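Household Handling Project: interim report to the funder
Reporting period: May to August
Prepared by Sharada Rai, project manager, Sidalcombe
Date of issue: 23/08/2020

1. Purpose of this report

The grant agreement requires us to report any safety stoppage within the period in which it occurs. There was one such stoppage, and most of this report is given over to it. Progress against the remaining work is set out in section 5, and section 6 lists the decisions we are asking for.

No person was hurt. One gripper finger was bent and has been replaced from stock. The rig was out of use for seven working days.

2. Background

The project teaches a two-armed tabletop rig to tidy and set out the things found beside a kitchen sink: pump bottles, brushes, cloths, sponges and the bins that hold them. The arms and their controllers were supplied by Romuvska. The motion software was written by our own team under Nestor Quiambao, and the object handling routines are the work of Marites Villanueva.

At the start of the period the table layout was widened, with the storage bins and bottles moved to the far edge so that the arms would have to reach over a longer distance. The change was agreed at the May review as a fair test of how the routines would cope in an ordinary home, where things are seldom placed for the convenience of a machine.

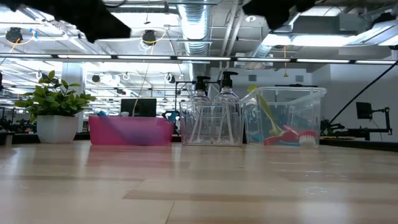

The wider layout also brought the arms closer to the limits of their travel than they had been at any earlier stage. We recorded this at the time as a low risk. With hindsight the rating should have been higher, and the risk register has been corrected.

3. The fault

During an unattended block of 204 bottle placements, the right arm failed to stop after the controller reported that it had been told to do so. The gripper had closed on the head of a pump bottle and was lowering it. The bottle met the rim of a bin, the load on the wrist rose past the agreed limit, and the stop command was issued correctly. The arm carried on downwards for a further 200 milliseconds before power was removed by the second, independent cut-out.

In that time the bottle was crushed against the table and one finger of the gripper was bent out of line. Reynaldo Lumbao, who was the duty technician, heard the noise from the next bay, pressed the emergency stop and isolated the rig at the wall. He did not enter the marked area until both arms had been confirmed as having no power. His actions followed the written procedure in full and we wish to record our thanks to him.

The stop should take effect almost at once. A delay of this length is serious at any speed, and if the arm had been moving sideways at its full working rate it would have travelled well outside the space we had allowed for it. All work on the rig was suspended the same afternoon.

4. Investigation and cause

The investigation was led by Tia Goodall, who had no part in writing the software. She went through 3,023 stop events held in the controller logs and repeated the failing movement at reduced speed, first with one arm and then with both.

Two causes were found, and neither would have produced the fault alone.

The first lay in the way the two arms share a message queue. When both arms are working near the middle of the table, each sends frequent position updates so that the other can keep clear. Stop commands were placed in the same queue and took their turn behind these updates. In the old layout the queue was short and the delay was too small to notice. In the wider layout, with both grippers over the cloths and the bins behind them, the queue grew long enough to matter.

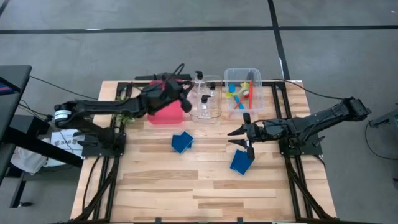

Seven earlier stops in the logs showed a shorter delay of the same kind. None had led to contact, and none had been flagged, as our monitoring checked only that a stop had happened and did not check how long it took. This was a weakness in our own practice and we do not attribute any part of it to the supplier.

The second cause was a worn connector on the right arm's cable. It dropped messages from time to time, and each dropped message was sent again, which lengthened the queue further. Romuvska has examined the part and accepts that it wore sooner than expected. A replacement was fitted to each arm without charge.

The following changes have been made:

Stop commands now travel on a separate line that carries nothing else.
The time taken by every stop is logged, and a slow one halts the rig until a technician has signed it off.
Cable connectors are inspected at the start of each week and the result is entered in the rig log.
Unattended running is withdrawn for the present. A technician must be within sight of the table whenever the arms have power.

Jafri, our outside safety assessor, reviewed the changes and agreed to a supervised restart at half speed. The bottle routine was chosen as the first to be brought back, being the one in which the fault arose.
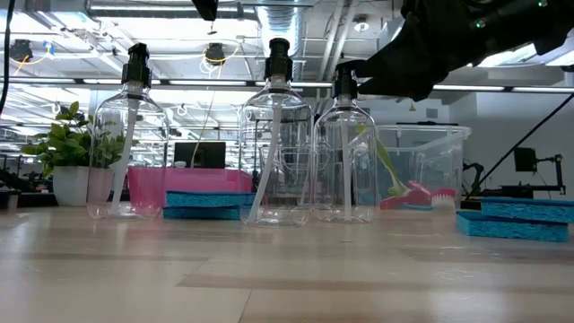 Figure 3. The gripper at the right-hand bottle, with sponges and storage bins also on the table.

5. Progress against the plan

The bottle and sponge routines have been running under supervision since the restart, and no slow stop has been logged to date. Speeds remain at half the planned rate.

Cloth folding is behind schedule by about 7 days, the whole of which is owed to the stoppage. Mrs Villanueva's team used part of the time to rewrite the grasp for thin items, and the early results are encouraging – though they come from simulation and should be read with care.

The trial of the Imik gripper pads has been put back to the next period. We did not think it wise to alter the hardware while the new stop line was still being proved.

Spending is within budget. The replacement finger and the assessor's fee were met from contingency, and no further call on that line is expected.

6. Decisions requested

We ask the funder to approve the revised date for the cloth folding milestone, and to confirm that the Imik trial may be moved without a formal change to the grant.

We also ask for agreement that unattended running should return only after a second review by Jafri. This will reduce the number of placements we can complete before the final report. Mr Quiambao will send the revised totals separately, once the speed limit for the next stage has been settled.

The full investigation report and the controller logs are held at Sidalcombe and may be requested from Ms Goodall.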